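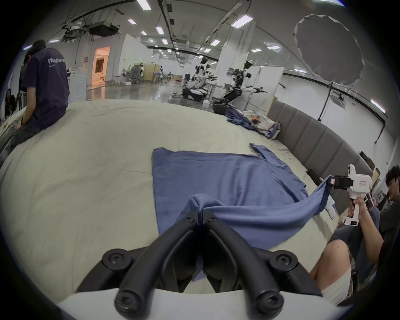

Section 4. Folding and Sorting Laundry on the Daybed

The Calora daybed can be used as a folding surface when the backrest is in its upright position. The padded top gives you enough room to spread a large towel flat while keeping a pile of unfolded clothing on the same surface. Read this section before you use the daybed for laundry the first time.

4.1 Before you start

1. Check that the backrest is upright and that both locking levers are pushed all the way in. If a lever will not close, go back to Section 2.

2. Remove pillows, throws and trays from the padded top.

3. Wipe the top with a dry cloth. Crumbs and grit will stick to cotton, and towels pick them up faster than shirts do.

4. Set the pile of clothing toward the back of the top. Leave the front part clear for folding.

5. Empty all pockets. Look through the folds of the pile for small items that came out of the wash with the clothes.

Caution: Do not put damp laundry on the padded top. The cover resists light spills, but moisture that sits on the seams will reach the foam. Laundry must be fully dry before it touches the cover.

Caution: Keep pins, open zippers and belt buckles off the cover. A puncture cannot be repaired at home. Order a replacement cover, part number 2790.

4.2 Spreading a large towel

A large towel is easier to spread with two people, one on each side. One person can do it by working from corner to corner.

1. Take one towel from the pile and place it on the clear part of the top.

2. Find a corner and hold it by the edge. Lift it slightly and draw it outward until that side is straight.

3. Hold the corner in place. Pinch the cloth near the middle of the next side and pull it away from you to take out the slack.

4. Work around the remaining corners in the same way.

5. Smooth the towel from the center toward the edges.

Note: Pull on the hem and the cloth together. Pulling on the hem alone will stretch it over time, and the towel will no longer lie square.

Note: If the cloth drags on the cover, lift it and lay it down again. Sliding heavy cotton back and forth will raise lint on both surfaces.

4.3 Folding the towel

1. Bring one long side over to meet the other. Line up the corners first, then the edges.

2. Fold the towel in half again across its length.

3. Fold it in half once more. For narrow shelves, fold in thirds at this step.

4. Turn the towel so the folded edge faces you and press it flat with your hand.

5. Move it to a table or shelf. Do not stack finished towels on the daybed while you are still folding. The padding gives when someone sits down, and the stack will lean.

4.4 Garments

1. Take one garment at a time. If two are tangled, lay both on the clear part of the top and separate them there.

2. Turn the garment right side out and lay it face down.

3. Straighten the sleeves. A sleeve that has ended up underneath will leave a ridge in the finished fold.

4. Fold each side in toward the center, with the sleeve laid along the side.

5. Fold the bottom up to the collar.

Thick garments can be rolled if they are going into the Tutia storage drawer (sold separately). The drawer is shallow, and a thick fold may catch on the rail when you close it.

4.5 Sitting while you fold

You can sit on the edge of the daybed to work. Keep both feet on the floor. Sit near the middle of the side and not on the corner, which has no leg directly under it.

Two people may sit on the edge at the same time. Do not kneel or stand on the top, and do not sit on the backrest.

Caution: Do not lean over the backrest to reach something on the floor behind it. The vertical panels are padding and are not made to carry weight.

4.6 When you are finished

1. Move any remaining clothing off the top.

2. Remove lint with a soft brush. Brush along the seams, toward the nearest edge.

3. Check between the backrest panels and along the joint where they meet the top. Socks tend to slip into this gap.

4. Leave the cover open to the air for 2 hours before you put bedding back on it.

Do not use fabric softener spray or ironing spray on or near the cover. Do not iron on the daybed, even with a pad or blanket underneath.

For cleaning the cover, see Section 5.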